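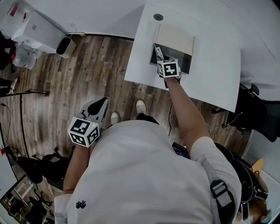

What do you put in the bottom of a box when you don't know what it will have to carry?
Something soft and something dark, Ulla Björklund always said, and then you leave it alone until morning.

Noman Hashmi thought this was the best advice he had ever been given. He had been at Sundqvist for four months, sending parcels out from the upstairs room, and he had come to love boxes the way other people love boats. He loved the smell of them, the dry squeak when two flaps rubbed together, the fat brown roll of tape with its end folded over so you could find it again. He even loved the ones that came back.

The box on the table that Sunday had come back. It had gone to Mindham in June with a teapot in it and a letter from Ulla, and here it was in the winter with the teapot gone and the lining still inside, and a label over the old label, and on the new label, in green ink, the words PLEASE FILL AGAIN.

"Fill it with what?" said Noman.

"Well, that's the fun, isn't it!" said Ulla.

She had her coat on already. She was seventy if she was a day and she took the stairs at Sundqvist two at a time, going up and going down, and she had a bus to catch to her sister's. She patted the box on the lid as if it were a good dog.

"Who lives at Mindham?" he asked.

"I've never met him. He wrote and said he'd broken his teapot and did we have another. We don't sell teapots. So I sent mine."

"Your own one?"

"It poured beautifully," said Ulla, and was gone, and he heard the street door bang.

Noman walked round the table. He opened the flaps and closed them and opened them again. There was a whole room of things to choose from, once you started looking with that in mind – shelves of them, drawers of them, a cupboard nobody had got to the back of since the firm was Parkach and sold wool. He tried a ball of that wool, the blue. It looked lonely, so he gave it needles. He tried the jar of buttons and tipped it next to his ear on the way, because who could resist? He wrapped the good scissors and unwrapped them, because he would miss them, and then he wrapped them once more and put them in quickly before he could change his mind.

After that it went wonderfully. In went a bag of ginger biscuits, and the map of the Matotar islands with the ferries marked in pencil, and 10 sheets of the heavy cream paper with envelopes to match, so the man could write to somebody else for a change. The corners he stuffed with tissue. He pressed down with the flat of his hand and felt the whole lot settle and push gently back, and that was the feeling, that was exactly the one he came up the stairs for every day.

There was a gap left, right in the middle, about as wide as a cup.

He looked at his own mug by the kettle. It was yellow, with a chip near the handle, and his brother had bought it for him at a railway station, and tea tasted better out of it than out of anything else he owned.

"It pours nothing at all," he told the box, "but it's very good to drink from."

He rinsed it, dried it, rolled it in his scarf and fitted it in. Then he found the green pen, and sat down to think what to write on the label.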